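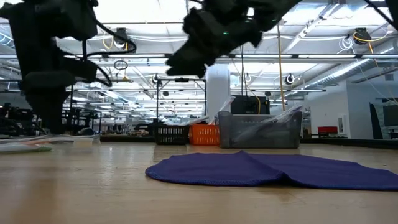

洗濯物畳みは、乾いた衣類や布類を一定の形に折り、収納できる状態にする家事である。洗濯の最終工程とされるが、収納を別工程と数える流派もあり、その場合は最終工程の座を失う。対象のうち扱いにくいものの代表が厚手のニット地で、台に広げただけでは平らにならない。青紫色の柔らかな編み地を木の天板に置いた場合でも、斜めに走る折れ山の片側が低く盛り上がり、手前の縁は丸くふくらむ。畳み方の手引きに載る図では、布は例外なく完全な長方形をしている。

概要
畳む目的は、体積を減らすこと、しわを抑えること、引き出しを閉められるようにすることにある。三番目は家庭内で最も切実でありながら、手引き類ではほとんど触れられない。畳まずに椅子の背に掛けておく方式も広く普及しているが、通常は収納法に分類されない。

基本の手順
布を台に広げ、中央から外へ手のひらでならす。次に縁をそろえて半分に折り、必要に応じてさらに折る。厚手の編み地は折り目に空気が残るため、強く押さえるよりも、軽くなでて空気を逃がすほうがよい。引っ張ると編み目が伸び、片側だけ長い布ができる。これを隠す折り方は各家庭で独自に発達しており、体系的な記録はない。

三つ折りと四つ折り
三つ折りは折り山を片側にそろえやすく、棚に積んだときの見栄えがよい。四つ折りは覚えやすい。両派の論争は生活雑誌「Jellach」の投書欄で長く続き、第307号で編集部が打ち切りを宣言したが、次号の投書欄はその打ち切りに関する投書で埋まった。

台
畳む場所には床、寝台、机などが使われる。淡い色の木の天板は糸くずや毛玉を見つけやすく、布の形も確認しやすい。一方、広い台には畳み終えたものが端に積まれたまま残る傾向がある。家具会社Plollsideはかつて畳み専用の台を発売したが、購入者の多くは郵便物を置くのに用いたという。

仕分けと容器
畳んだ布は種類や行き先ごとに籠や箱に分ける。格子状の籠は風通しがよく中身も見えるが、目の粗い編み地は引っ掛かることがある。半透明の箱は中身がおおよそ分かるため、ふたを開けて確かめる手間が省けるとされる。実際には開けて確かめる人が多い。日用品店Lampteyの籠は、色で行き先を区別する方式をうたっている。どの色が何を指すかは付属の札に書く決まりで、札はたいてい先になくなる。

地域の慣習
Ovach地方では12月に家中の毛布や膝掛けを一度広げ、畳み直す習慣がある。虫食いの点検が本来の目的で、折り目の位置をずらして生地の傷みを防ぐ意味もある。畳み直した布は元の棚に戻されるが、元の量が元の棚に収まらない現象が毎年報告されている。

関連項目
アイロンがけ、衣替え、押し入れ、毛玉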